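Kaker Tabletop Kit
README and data card for the Drutora release

Hello, and thank you for downloading the kit (or for reading the card before you do, which we are always glad to see). Kaker is a ready-made set of simulated household rooms, with a robot arm at the table and a large batch of recorded episodes to go with them. It is made by Presonel and sold as a single download with a year of updates. The notes below cover what you get, how to start it up, how the files are laid out and where we think the kit is still weak.
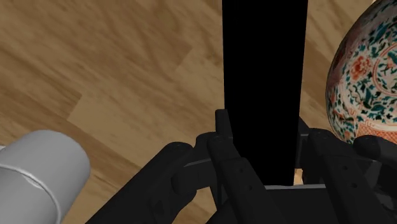
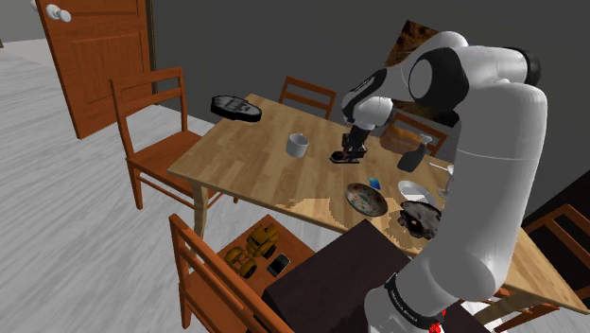

Dining room set. First: close view, gripper fingers on either side of a black object. Second: room view, arm over the dining table.

What you get

The Drutora release holds 2,730 recorded episodes, spread over 45 room layouts. There are 80 household objects in the library, mostly the sort of thing that ends up on a table at home whether or not it belongs there: mugs, bowls, vases, bottles, paper bags, the odd toy. Every episode comes with a close view, a room view, the arm's joint positions, the state of the gripper and a short written instruction in everyday English.

You also get the rooms themselves, so you can record new episodes of your own. Quite a few of our customers never open the ready-made recordings at all and only want the furniture, and that is perfectly fine by us. The rooms load in Urio, our viewer and recorder, which is included in the price and doesn't need a separate key.

Who it is for

We made Kaker with small teams in mind: a university group with one decent workstation, say, or a company that would like to try a grasping method on ordinary household clutter before paying for time on a real arm. It also suits teaching. The instructions are short, the rooms look like rooms, and a student can open an episode and understand what is being asked without reading a manual first.

If your work is on warehouses, farms or anything outdoors, please save your money. We have nothing for you in this release and it would be a shame to find that out after paying.

Getting started

Unpack the download somewhere with plenty of space and keep the folder names as they are. Urio looks for them by name and gets rather stubborn if they change.

Open Urio and choose Add Library, then point it at the top folder. The first load is slow, as it builds its own index of every room. Make a cup of tea. After that it opens promptly, and you won't see the index message again unless you add or remove rooms.

Pick a room from the list on the left, then an episode from the list beneath it. The space bar plays and pauses. The arrow keys step one frame at a time, and holding Shift with an arrow key jumps to the next change in the gripper's state, a little feature we added late and now couldn't do without.

To record your own, choose New Episode, type an instruction, and drive the arm with a game pad or a script. Stop with the Escape key. The recording is saved beside the others in that room, with your initials in the file name if you have filled them in under Settings.

Kinds of task

Episodes are sorted into 6 families. The names are the folder names, so they are plain and a bit blunt.

pick: take hold of one named object and lift it
place: set an object down at a named spot
move: shift an object along the table without lifting it
stack: put one object on or into another
clear: take objects off part of the table
hand: bring an object to the edge of the table nearest a chair

The families are not equal in size. Pick and place are by far the biggest, and hand is the smallest, mostly down to how long it took us to agree among ourselves on what "nearest" should mean. If you need a balanced set, there is a ready-made list in the lists folder called even.txt, which draws the same number of episodes from each family.

How the files are laid out

rooms: one folder per room, with its furniture, lighting and starting positions
objects: one folder per object, with its shape, surface and weight
episodes: one folder per family, then one per room
lists: plain text lists for training, checking and testing
notes: this card, the licence and the change log

Inside an episode folder you will find both views as video, one table of numbers for the arm and gripper, and a text file with the instruction. All times are in seconds from the start of the episode, and all lengths are in metres. Angles are in radians throughout. (An earlier release mixed radians and degrees in the gripper table. We are sorry, and we have written to everybody who bought it.)

A word on the two views

The close view looks down on the table with the gripper in shot, and it is the one most people train on. It can be a surprisingly difficult thing to look at. Large objects fill half the picture or leave it altogether, the fingers cover the very part you want to see, and wood grain takes up more space than you would expect. We have kept it that way on purpose and have not moved the camera back to make prettier pictures.

The room view stands further off and takes in the furniture, the arm and whatever else is about. It is handy for understanding an episode as a person, and we know of customers who feed both views to their model together. Please note that the arm can block a fair amount of the table in this view, depending on where it is reaching. The object list in each room's folder gives you everything that was placed, including things you cannot make out from either camera.

How the episodes were made

Everything in the kit is rendered; there is no real footage. Our own staff drove the arm by hand for the larger part of the recordings, using the same game pad control that ships with Urio. The rest were produced by script and then watched through by a person before going in. Each episode's text file has a line saying which it was, so you can leave out either kind if you wish.

Instructions were written by the person driving the arm, before they started. We corrected spelling and left the wording alone. You will therefore find "put the bowl over there by the bag" next to much tidier sentences, and we hope you will agree that this is closer to how people talk to one another across a table.

Failed attempts are kept. They sit in the same folders as the successful ones and are marked with the word missed in the text file. If you would like only the successful ones, use the list called done.txt.

Lists for training and testing

The test list uses rooms that appear nowhere in the training list. It does share objects with training, so a good score there tells you about new rooms and says very little about new objects. For that, use the list called unseen.txt, which holds back a handful of objects entirely. We would be grateful if you could say which list you used when you publish results, as we have already had one muddle over this.

Where the kit is weak

The rooms are tidy in their structure and rather plain in their walls and floors. Lighting is indoor lighting and stays the same through an episode. A method that does well in Kaker may still be thrown by a sunny window.

Soft things are poorly served. The paper bags behave as stiff shapes and will not crumple when gripped, and there are no cloths, cushions or clothes in the library.

There are no people and no animals in any room, and we would ask you not to use the kit as evidence that a robot is safe to work near either.

Liquids are not modelled. Bottles and glasses have the weight given in their object folder and nothing moves about inside them.

Instructions are in English only. We would love to add more languages and are looking for help with it.

Licence and price

One licence covers one team at one address, with no limit on the number of machines. You may publish results, pictures and short clips without asking us, and you may share models trained on the kit. You may not pass on the rooms, the objects or the episodes themselves. Students may use a team's licence for their coursework and their thesis. Teaching prices are on the order page, and if they are still too high for your department, do write and tell us so.

Updates

New rooms are added when they are ready. The next batch is planned for June and will bring more kitchens, along with a better search box in Urio that finds rooms by the objects in them. Existing episodes will keep their names and numbering, so any lists you have made yourselves will carry on working.

Getting in touch

Use the Help menu in Urio, which opens a message with your version number already filled in. If an episode looks wrong to you, please include its folder name and the time in seconds. We read everything that comes in, and corrections go into the change log under the room they belong to.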